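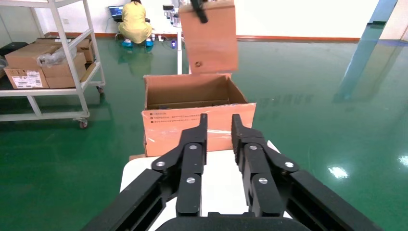 **Doãn**

Adbridge is a packing and carton reuse business. We take in used cardboard boxes, sort them, keep the ones that are fit to ship again, and pack other people's goods in them. We also sell used cartons in bundles to small shops and to people who are moving.

We work out of one unit on the Dondska road, behind the tile warehouse. The front door is the gray one. The roll-up door on the side is for deliveries and pickups.

## How we started

The business began with a ceramics shop that had too many boxes. Its stock came in from overseas in good corrugated cartons, a lot of them printed in Chinese, and every carton was flattened and put out back the same afternoon. In the same week the shop would order new cartons to send out its own orders. I was doing the shop's packing at the time and paying for the new ones out of the packing budget, so I started keeping the old ones.

The first lot I kept came to 263 boxes. They filled a hallway and half of a break room. I sorted them by size, tossed the ones with crushed corners, and used up the rest before the end of January. After that two other shops on the same street asked if they could drop theirs off too, and we rented the unit that spring.

## What we take in

We accept plain brown corrugated cartons in any size, single wall or double wall. Printing on the outside is fine, in any language. Old tape is fine as long as it hasn't torn the face of the board. Missing flaps are fine too — a carton with no top flaps can still be used as a tray or an inner box, or cut down for dividers.

We don't take:

- waxed produce boxes
- pizza boxes, or anything else that has had unwrapped food in it
- boxes that have been wet, even if they have dried out
- boxes that smell of smoke, fuel, or mothballs
- padded mailers

Please flatten what you bring if you can. If a box is taped so well that flattening it would tear it, leave it standing and put the smaller ones inside.

Loose sheets of cardboard are welcome, including pads, layer sheets, and cut panels. We use a lot of these and never have enough of the larger ones. Small holes don't matter.

## How the work goes

Boxes come in through the side door and go onto carts. The carts are white metal shelving on wheels, with the heavier cardboard on the lower shelf. We bought the first one secondhand from a bakery and liked it enough to find more of the same kind.

From the cart a box goes to the table. The tabletops are white on purpose. Grit, staples, and bits of torn label show up on white, and they get wiped off before they end up in someone's order. We tried a brown top for a while and kept finding staples in the padding.

At the table each carton is checked for the same things: corners, bottom seam, inside walls, and the front face. If the old tape is clear and lying flat, it stays. Pulling tape off usually brings the top layer of paper with it, and then the panel is weaker than it was before. Old shipping labels and barcodes are a different matter. Those get covered or cut away before the box ships again, so that a carrier doesn't scan the wrong one. A labeled box on a cart is a box that hasn't had this done yet.

Panels come next. A flat piece of cardboard stood against the inside wall of a carton stiffens the side, and one laid across the middle makes a second level. One laid on top protects the goods from a knife when the customer cuts the tape. We cut panels slightly smaller than the opening so they go in and come out without bending. A panel that has to be forced is too big and will bow the walls, and then the carton won't stack.

Plastic bags that arrive inside boxes are pulled out and kept on the cart until the end of the shift. Clear ones in decent shape are reused as liners. The rest go out with the film recycling.

## Sizes and grades

We sort into four sizes, which we call small, book, medium, and long. "Book" is the size most people want when they move. We don't sort by exact inches, and if you need an exact measurement you should tell us when you order so that we can pull boxes with a tape measure.

There are two grades:

**Ship grade.** Sound corners, a sound bottom, all flaps or a panel to replace them. These are what we use for packing orders.

**House grade.** Good for storage, moving across town, garage shelves, school projects, and cats. May have writing on it. May be missing flaps.

Anything under house grade is shredded. We run a small shredder called a Davix, and the shredded board goes back into cartons as fill. It makes dust, so we sift it before use. Customers who would like paper fill instead can have it at the same price.

## Packing for shops

We pack for nine shops at present. Most of them sell breakable things: dishes, lamps, framed prints, jars. They send their stock to us, we hold it on shelves in the back, and orders go out from our side door. The carrier pickup is at 4 p.m., and orders that reach us before noon go out the same day. Orders with glass get an inner box.

The shelves hold 2000 cartons when they are flattened and stacked properly. In December they are not always stacked properly, and we ask people to wait behind the yellow line while we move things.

We don't pack liquids over a quart, live plants, batteries by themselves, or anything that needs to stay cold.

## Buying boxes from us

Bundles are tied with string and sorted by size. You can mix sizes in one bundle. We don't sell single boxes on the phone, but you can walk in and pick one off the house grade pile, and if it's a plain small one there's no charge.

Every box is used. Some have lines of print on the front, some have a strip of somebody else's tape across the middle, and the colors don't match. If you want a stack that looks the same from end to end, we aren't the right place, and we will tell you where to find new ones.

Bring back what you don't need. We credit returned bundles at half the price as long as they are dry.

## Visiting

The front counter is open from 8:30 in the morning until the carrier has come and gone. Parking is along the fence. Please don't block the roll-up door, even for a minute, and please don't leave boxes outside it overnight. Dew is enough to ruin the bottom layer.

If you have a large drop-off — more than fits in a car — call ahead so we can clear a cart. Schools and offices that are moving can ask us for a pickup. We keep the truck free in the mornings for this, and the charge depends on the distance.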